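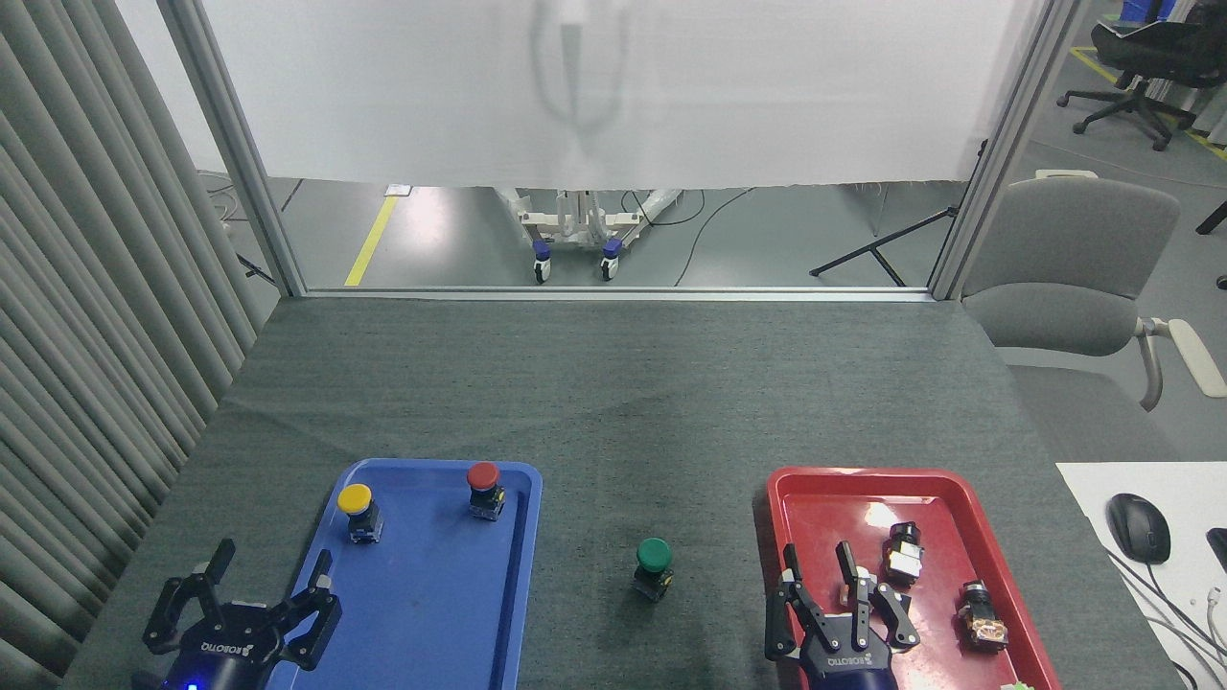

The push button is one of the cheapest parts on an industrial control panel, and it gets touched more than any other. Kenta Tanabe has spent much of his working life repairing panels, and he has a drawer for the ones that came back. Most have a mushroom head, the wide domed cap that can be hit with a palm or the side of a gloved hand.

"People order the cap," he says. "They want a red one or a green one. Then the box comes and there are parts in it they didn't think about."

A typical button of this type comes in two main pieces. The operator is the part you press: the cap, the stem and the collar that holds it in the panel. Behind the panel sits the contact block, where the wires land. Pressing the cap pushes the stem, and the stem opens or closes the contacts. A block can be normally open, normally closed, or one of each, and the color of the cap says nothing about which kind is behind it.

That last point causes a lot of trouble. Tanabe was once called to a packaging line at Danladi where a stop button had been rebuilt with a block from a start button. The cap was red and the label was right. The line ran fine until somebody needed it to stop.

Since then he has sorted buttons the same way every time. Complete ones go in one tray, cap up, where he can see the colors. Anything missing a cap goes in another tray, on its side if that is how it lands. He uses blue for complete and red for incomplete, and he doesn't much care if other shops do it the other way around, provided they pick one and stay with it. The tabletop should be soft. A sheet of dark felt keeps the small parts from rolling and makes a dropped screw easier to find.

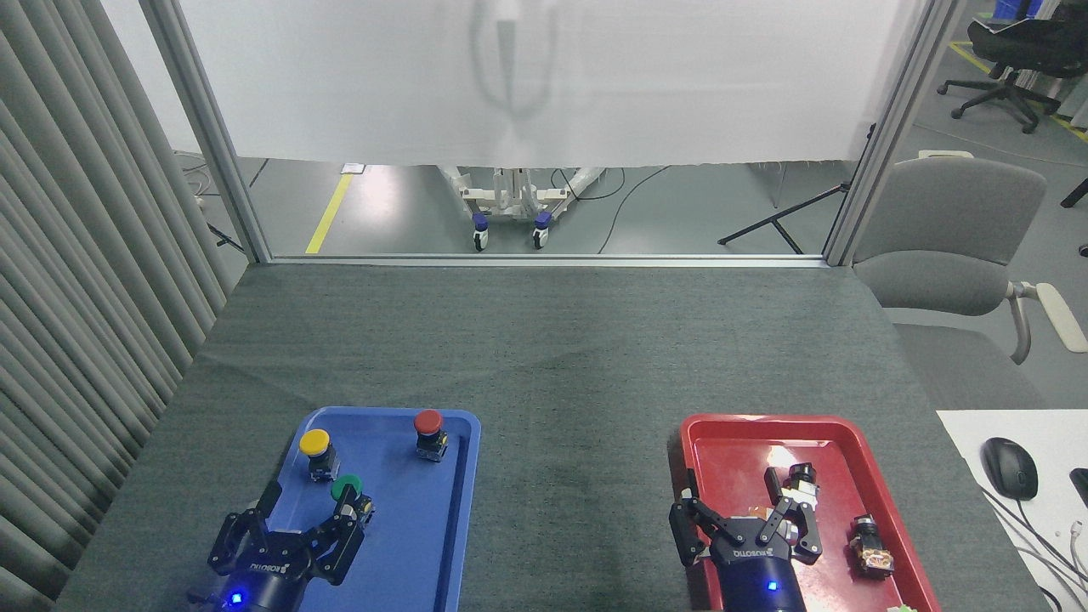

Yellow, red and green buttons in the blue tray, with capless switch bodies in the red one.

Caps come off for different reasons. Some are removed on purpose to change a color. Others crack after years of being leaned on by carts and elbows. A body without its cap may still be perfectly good, and Tanabe tests each one before deciding. He clips a meter across the terminals, works the stem by hand and listens for the tone to change. Then he does it again with a little side pressure, since a worn stem will often pass the first test and fail the second.

Bodies that pass get a new cap from the same maker. Mixing brands is a habit he tries to talk people out of. He keeps stock from Emach and Hisier, and the caps look close enough to fool anyone in poor light, but he has had one work loose on the other's stem within 3 weeks.

The maintenance crew at Grema took up the two-tray system in March, after an inventory turned up 513 loose buttons and switch bodies in coffee cans, desk drawers and one lunch cooler. Sorting them took 2 days. A good share of the capless ones tested fine and went back on the shelf with new caps. The rest were stripped for screws and clamps.

Tanabe's own drawer is less tidy than his trays. He keeps the failures because he likes to open them up — burned contacts, mostly, and a few packed solid with flour or metal dust. One came off a press that he figures had cycled it 4000 times in a season. The contacts were fine. The spring had given out.

For anyone starting on a box of mixed parts, he suggests pulling the complete buttons first and leaving the bare bodies for when there is time to sit down with a meter. Write the contact type on a bit of tape and stick it to the side of each block. Caps with no body can wait in a jar.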